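Last updated: January 2024

We use cookies to remember your settings. By carrying on you accept this.

When the firm I work for put robot arms into the packing hall at Girnlow, the staff meeting was all about jobs. How many would go, and when. It was a fair question and it got a fair answer: none that year, and 18 people moved to other duties. I was one of them. What the meeting left out was what those other duties would be like, and I think that matters more than managers admit.

Before, I packed. On a good shift I did 838 cartons, and I could talk the whole time. Now I look after two arms. I clear jams, wipe down grippers, check hoses and wait. The lifting has gone and my back is better for it. I would not go back to the old line if they asked me.

But the waiting is hard work of a kind the pay scale doesn't recognise. You have to stay alert for a fault that may come in the next minute or not before the end of the shift. The training was 30 hours, most of it on a screen, and the grade stayed the same. If a packer has to learn how a machine fails, that is a new skill and it should be paid as one.

The other change is who knows things. Khải Võ could hear a bad conveyor bearing from across the hall, and people went to him. The arms send their faults to an office in Tautahi, which sends back a code. We are left to match the code to a cramped bit of machine, down among the fingers, the screws and the ribbed grey hose.

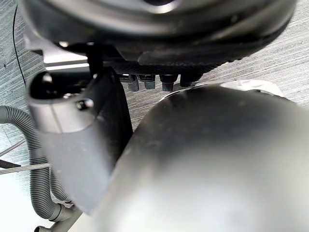 Guadalupe Alvarado wrote to me after an earlier version of this piece to say I was too gentle about it. In her view the codes are there so that the firm never has to depend on anyone on the floor again, and asking for a better grade misses that. She wants the fault records opened to the people who clear the faults.

I think she is right about the records. I still want the grade. Talks start again in June, and both should be on the list.

Sign up to our newsletter for new opinion pieces by email.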